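Review thread for the Ploduta hand-held gripper kit, the two-hand version from Prinberg. I use it in our lab since December, so I want to write some notes for people who think to buy it.

First the pads, because everybody asks me about them. They are black, a little gritty on the face, and they take dust very quickly. I clean them with a soft brush before each session. 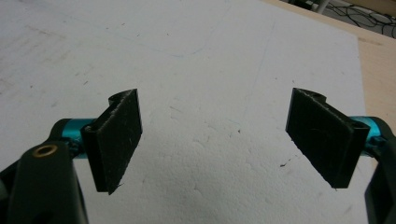 Pads wide open over the foam board. Teal cylinders on both sides.

The open width is good for me. Our parts are mostly flat and wide, and with the older Conneely kit I had to turn them on the side first.

Price: we paid 581 for the pair, cables included. Spare pads are sold in packs of 5. I would like to buy one single pad, but this is not possible.

Weight is my main complaint. After 368 recordings my wrists were tired — the left one more, and I am right-handed, so I cannot explain it well.
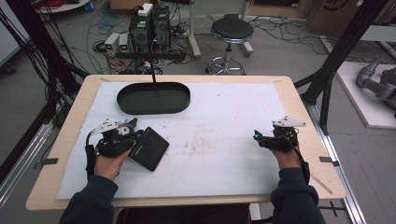 Page last changed: December, 4:40 pm

Both grippers at the table, the left one against the black slab. For thin things like this I close slowly and keep the wrist low.

Cables: one for each hand, and I let them run down past the wrist. Please do not tape them tight to the sleeve. I did it one time and the plug became loose.

Software is from Dotora. It is simple, but export stops at 2,000 clips and you must start a new folder by hand. I wrote to support, they answered the same evening — no date for a fix yet.

Would I buy again? Yes, for table work. For long days I would wait for a lighter version. Next I will test the soft pads and post here.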